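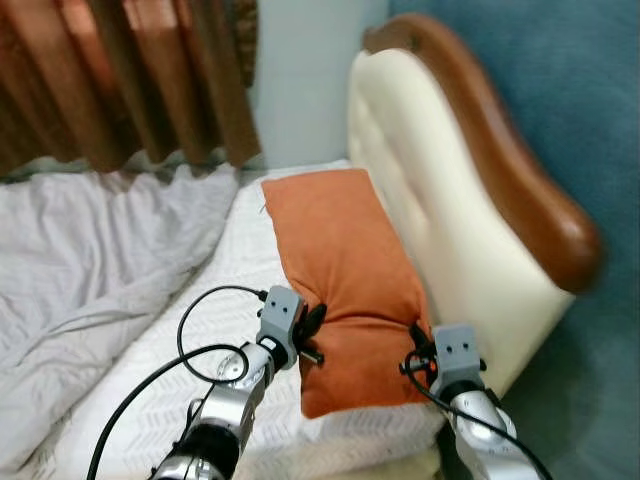
Dear friends of the Korevby guest house,

September 1, 2019

The linen order is finally in, and I want to tell you how we got there, as so many of you wrote to me after the spring letter with opinions on sheets (strong ones!). I had no idea people felt so deeply about thread, and I have enjoyed every one of your notes, even the long one about elastic.

We had been buying from the same catalog for years, and I had grown tired of sheets that pilled by their second season. So Palesa Swanepoel and I drove out to the Makhubela mill shop and spent most of a day feeling fabric between our fingers like two fussy aunts. We came home with samples of percale and sateen, and we slept on each of them for a week at home before deciding. Palesa liked the sateen. I found it too warm, and I am afraid I said so more than once at breakfast. In the end we settled on percale for the summer rooms and a brushed cotton for the back of the house, where the wind comes straight off the water and guests have been asking for something cozier.

Our laundry routine has changed a little too. We now wash the new sheets 2 times before anyone sleeps on them, and we have stopped using fabric softener altogether. A half cup of plain white vinegar in the rinse does very nicely, and no, the rooms don't smell like pickles — I had my doubts as well. Whenever the weather is kind we dry on the line behind the kitchen, and bring everything in while it still has a bit of damp in it, so the iron has less work to do.

Villads Briem has mended the old linen cupboard on the landing, the one with the door that used to swing open in the night and scare people on their way to the bathroom. It has six deep shelves now and a proper latch, and he lined it with cedar left over from the porch. I keep opening it just to have a sniff.

For those of you coming in November, the brushed cotton will be on your beds, and there are extra wool blankets in the chest under the stairs. Please help yourselves without asking. If you prefer a firmer pillow, or two, write it on your booking form and we'll have it ready when you get here. Breakfast starts at seven, with coffee out a little before that for the early walkers.

The old sheets are being cut up for cleaning rags, but the blue striped ones are still in good shape, so if anyone would like a set for a cabin or a spare room, drop me a line and I'll put your name on it.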